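Groltis Bench Cell: your questions

What do I get when I hire a cell?
Two arms with parallel grippers, a wrist camera on each, the enclosure, the tabletop and a set of wire baskets. The control computer comes in a separate case. Props are extra.

Will it go through a normal door?
The enclosure will, once the arms are off. Allow two people and a clear run to the room.

How long is the hire?
The shortest is 12 days and the longest is 60. If you want to keep it longer, ring us before the end date and we will write a new agreement.

Who sets it up?
We do. Žofie Murín runs installations from our Clanau workshop and will agree a time with you. Please don't bolt the arms down yourself -- the mounting plates have to be lined up before the first start.

Can I use one arm only?
Yes. Park the other from the Dorkus control panel. The price stays the same.

What can the arms handle?
Light things that fit between the fingers. Most customers start with the play food set, moving fruit on and off a plate, and go on to their own items after that.

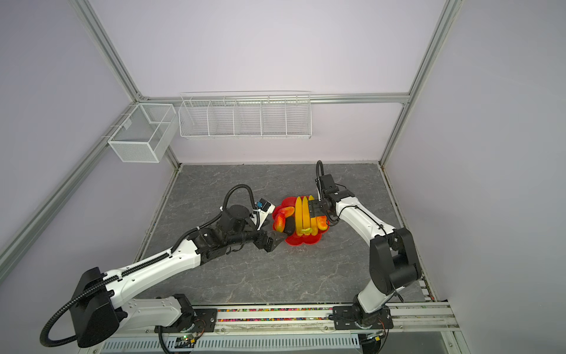
Anything heavy, sharp or full of liquid needs our agreement first. Tell us the size and weight and you'll have an answer within 24 hours, Monday to Friday.

Can I change the baskets?
Yes, they lift off. Run the reach check again afterwards.

What if an arm stops?
Press reset once. If it stops again, leave it off and call us. Matoušek cells, the older model, have a separate helpline printed on the case.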